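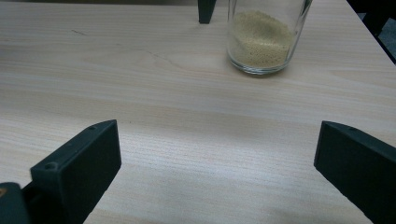
图1 玻璃容器中的黄褐色细颗粒,木纹桌面

第四讲 讲义(课堂用,未校)
课程:厨房与实验台上的散料
授课:Baltazar Quezada 助教:Ankit Agarwal
更新:4月2日

先说上次作业。大部分人把“颗粒密度”和“堆积密度”混了,Ankit 改到后来直接写“见讲义第二节”。请真的去看第二节。

一、这讲讲什么
散料放进杯子以后的事:表面为什么不平,贴着玻璃那一层为什么有小坑,体积读数为什么靠不住。面粉、细砂糖、玉米面、干酵母、细沙,都算。水不算,下学期讲。

二、几个词,先抄下来
颗粒密度:单颗的质量除以单颗的体积,不算颗粒之间的空隙。
堆积密度:整杯料的质量除以它占的体积,空隙算在内。
空隙率:空隙体积占总体积的比例。1减去(堆积密度÷颗粒密度)。
休止角:料堆自然形成的坡面与水平面的夹角。潮的料偏大,圆而干的料偏小。
壁效应:靠近容器壁的地方颗粒排不紧,空隙比中间多。

三、表面
看图1。料面后面和左边高,成一个矮丘,往右边杯壁斜下去。液体静置不会这样,颗粒会,因为颗粒之间有摩擦,坡只要不超过休止角就停在那儿。

所以“料面高度”这个词要小心。读哪里?丘顶?右壁最低处?两个数差很多。本课规定:
 先目测丘顶和最低处,两个都记。
 再用刮板轻轻刮平,记第三个。
 刮平时不要压。压了就重来。
交上来只有一个数的,退回。

有同学问能不能敲一敲杯子让它平。可以,但那是另一个量,叫振实体积,要单独一栏。敲几下、从多高落下都要写。Nevthorpe 那组去年没写敲击次数,整张表作废,很可惜。

四、贴壁的一层
图1靠下、杯底上方一点,颗粒贴着玻璃,上面有深色的小点小坑。光看照片分不清哪些是空隙、哪些是颜色深的颗粒,写报告时请用“深色小点”,别直接写“空隙”。要判断就转动杯子,从几个方向看,再倒出一点摊在白纸上,用放大镜找深色颗粒。白纸上找不到,再谈空隙。

壁效应的粗略判据:容器内径和颗粒直径之比越小,影响越大。细粉装大杯,可以不管;绿豆装小试管,必须管。中间的情况自己算一下再说,别凭感觉。

五、玻璃壁的干扰
杯子有厚度,光会弯。图1右壁那几条细细的深浅竖线就是这个原因。杯底更厉害,底厚而且圆,一层一层亮白和灰的弧线,料的下沿到底在哪,容易看错。
做法:
 视线与料面齐平,别从上往下瞄
 杯壁往下收的容器,不能拿尺子量高度直接乘底面积!每年都有人这么干。要么用量筒,要么用水标定
 水标定:每次加20毫升,记高度,画曲线。杯子擦干再装料,干透,不是甩两下

六、课堂练习(两人一组)
材料:Prarkasov 黄玉米面一袋,Skalladik 细砂糖一袋,烧杯,刮板,天平,白纸,漏斗。
桌上自己收拾。别的东西往边上挪。

步骤:
1 空杯称重,归零
2 漏斗对准杯中央,慢慢倒,最多34克
3 不碰杯子,画料面的侧视草图,标高低
4 记丘顶、最低处
5 刮平,记体积
6 敲实,再记一次体积,写明次数
7 重新倒一遍,这回漏斗靠一边。比较两次的坡
8 换细砂糖,全部重复

第7步最有意思,不要省。漏斗偏了,丘就偏。但是反过来不成立:看到丘偏在一边,不能就说当时是从那边倒的,也可能杯子斜过、挪过、被人挖过一勺。考试常在这里扣分。

七、算一个
设料重34克,松装体积50毫升,堆积密度0.68克每毫升。若颗粒密度取1.36,空隙率是0.5,也就是一半是空气。敲实以后体积变成40毫升,堆积密度0.85,空隙率0.375。质量没变,变的是空隙。
(1.36 只是为了好算,你们自己的料请自己测。用排液法,液体不能把料溶掉或泡胀,糖千万别用水,去年有组糖水都煮好了才来问我。)

八、跟厨房的关系
菜谱写“一杯面粉”,勺子舀的、筛过的、压过的,重量能差出一大截。烤出来塌不塌,跟这个有关系。写菜谱的人用克,大家都省事。Ko 那本小册子后面附了换算表,借的人多,看完请尽快还,书页别沾油。

九、作业
a 家里找一种细颗粒的料,装进透明杯,记松装和振实两个体积,各做三遍
b 画料面草图,不要只交照片
c 用一段话说明你的杯子是直壁还是斜壁,对读数有什么影响
d 选做:喷一点点水拌匀,再测休止角。料不要超过500克,浪费

交给 Ankit,纸质电子都行。文件名写组号,不要再叫“最终版2”。

补:第二节空隙率公式上一版讲义把分子分母写反了,以这版为准,旧的请划掉。下次带尺子和计算器,讲漏斗堵料的问提,先想想盐瓶为什么会堵。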